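Bench kit planning notes, README

Last touched September 2024. Kept by Morena Fiore, money side checked by Guido Cirillo. If you change a line in the budget sheet, change it here as well please, last time the two drifted apart and we ordered the same brackets twice.

What this folder is

Planning notes and costs for the laundry sorting benches. Recordings themselves are not in here, they live on the data drive with their own readme. This one is for whoever has to decide what we buy next and when.

Files

budget_current.csv - what we have spent and what is promised
wishlist.csv - things people asked for, not approved
quotes/ - PDFs from suppliers, named by supplier then item
spares.csv - what is in the drawer. Often wrong. Check the drawer.
old/ - leave alone

Where we are

Bench one is running and gets used most of the working day. Bench two is approved on paper, frame not ordered. Plan was to have both going before the summer but the room move ate that. New target is December for the second bench, arms included, if the Huttunen quote holds. It has been extended once already and Guido doesn't think they will do it again.

Total ceiling for the rest of the year is unchanged. Spares come out of the same pot as everything else, so a broken wrist camera in October is a smaller table order in November. Keep that in mind before asking for nicer lamps.

What a bench needs

Two arms, one each side. Extrusion frame, wooden top. A camera on each wrist. Cables, more than you think, and longer. Computer is costed seperately, see the Taven line in the budget.

Then the cheap stuff, which is where the sheet always comes out short. Baskets, clothes, socks, small tins, tape for the floor. None of it costs much but it gets bought on people's own cards and claimed back in dribs and drabs. Please put it in the sheet when you buy it, not when you claim.
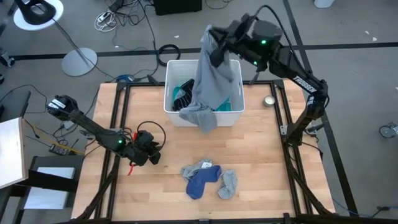

Clothes are the bit I would plan more carefully next time. We set aside too little, bought all one kind, and ended up with a second order within a month. For bench two the clothing budget is £975 and should cover long sleeves, short sleeves, trousers, towels and odd socks, in mixed colours. Charity shop is fine. Keep the receipt. Wash before use, and no, the washing isn't budgeted, take it home or ask Guido about the launderette account.

Suppliers

Kusier - frames and brackets. Good, slow. Lead time was 4 weeks last order, allow more.
Huttunen - arms and mounts. Quote in quotes/, read the bit about shipping, it's extra.
Claler - cables, power supplies, odds and ends. Fast but the minimum order catches people out. Save things up.
Taven - computer and storage. Invoice goes to Guido, not to me.

Big lines for bench two

Frame and top: waiting on Kusier, old price in the sheet is out of date
Arms: see Huttunen quote, don't copy the number into emails, it's under discussion
Spares and repairs: £2,000, ring-fenced, not to be borrowed for anything
Clothes and baskets: £975
Cables: in with the Claler order

Notes on spares

Gripper parts and wrist camera cables first. Everything else can wait for a delivery. A bench with one arm down is no use for folding or for anything that needs a second hand, so we lose the whole day's recording, and a day of lost recording costs more than the part. That was the argument that got the spares line through and it should be used again if someone tries to cut it.

We do not hold a spare arm. Asked, turned down, asked again. It stays on the wishlist.

Known problems with the sheet

VAT is in some rows and not others. I have marked the ones I know about.
Delivery is missing from anything before the room move.
Column F is Guido's, don't sort by it.
Exchange rate is typed in by hand, check the date next to it.

To do

Chase Kusier for a new frame price
Get the Huttunen extension in writting
Count the drawer and fix spares.csv
Decide if bench two gets the same basket as bench one or a deeper one. Same one is easier for comparing runs. Deeper one is cheaper.
Ask facilities about sockets on the far wall, may need an electrician, not costed anywhere yet

Questions to Morena. Invoices to Guido.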